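3.2 Feeding and pacing on the long stages

Riders in the Grurnitz stage race are allowed to take food from the team car, from fixed points at the roadside, or from their own pockets. The rules limit the first of these. No feeding from the car is permitted in the opening part of a stage or close to the finish, and on narrow roads the race jury may close the window altogether. In practice most riders start with enough in their pockets for the first two hours and depend on the roadside points after that.

We looked at how the timing of these roadside points relates to changes in speed within the main group. The data come from 18 stages over 3 editions of the race. Speed and position were taken from the units fitted to the bicycles, and each pass through a feed zone was marked by hand from the time sheets. After removing passes with missing signal, 3,209 single-rider passes were left for analysis. A pass was counted from the moment a rider crossed the opening marker until the group had returned to its earlier speed or six minutes had gone by, whichever came first.

The main group slowed in nearly every feed zone, as would be expected. The size of the drop varied a good deal with the road. On flat, straight approaches the group stayed together and riders moved to the side in turn, so that the loss of speed was small and soon made up. On approaches with a bend shortly before the zone, the group stretched out and the riders at the back slowed far more than those at the front. The zone outside Wustlow, used in all three editions, is of this second kind, and it accounts for several of the longest recovery times.

Position before the zone mattered more than we had assumed. Riders in the first third of the group kept their place in most passes. Riders in the last third often lost contact with the wheel in front and then had to ride above their stage average to close the gap. The cost of a single effort like this is modest, but a rider who repeats it at every zone on a hot day may reach the final climb with noticeably less in reserve.

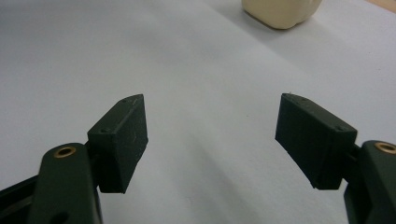

Figure 4. Dark gripper fingers on either side of a gap, over a white sheet.

Weather had a clear effect on how the zones were used. On the cooler stages, mostly those held in March, many riders passed through the second zone without taking anything. On warm stages almost all of them took at least one bottle, and the slower riders at the side of the road caused further braking behind. Aaltonen reported a similar pattern for one-day races, although the feed zones there were longer and the groups smaller.

Team tactics complicate the picture. In two editions the Grudel team sent a rider forward just before the zone with the apparent aim of forcing others to choose between eating and following. We kept these passes in the main analysis and repeated it without them. The recovery times became slightly shorter, but the order of the zones did not change.

Two limits should be noted. The position units record only where a rider is on the road – they say nothing of whether a bottle or bag was taken cleanly, dropped or missed. We also had no measure of effort for most of the field, so the cost of closing a gap is inferred from speed and gradient alone. Section 3.3 returns to this point using the smaller set of riders for whom power readings were available.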